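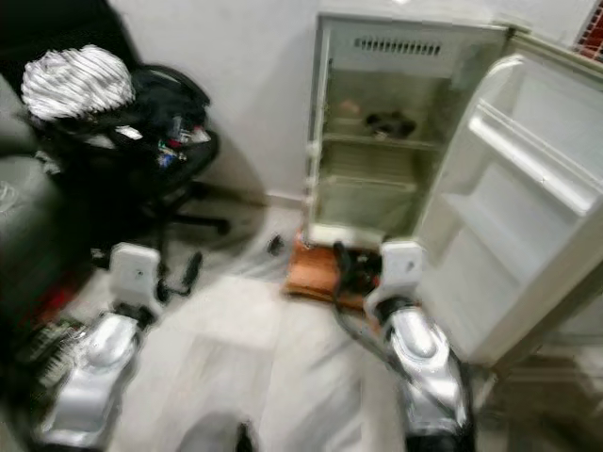

4. Setting up the Dosa soil probe

1. Push the probe in to the second ring. Wait 24 hours before reading it. The first numbers are mostly noise.

2. Set the dial to 300 for beds, 600 for pots. These are Clivari's figures, and we have our doubts about the pots. 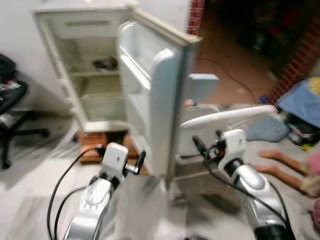 Small refrigerator, door open, two shelves

3. If the light says WATER, stick a finger in the soil first. Ours said WATER after a night of July rain.

Caution: Do not leave the probe in ground that may freeze. 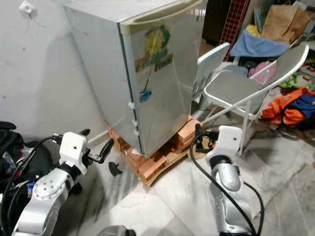
Mini refrigerator raised on bricks

Note: The "root health" score has no units. Stuart Pickering ignores it, and so can you.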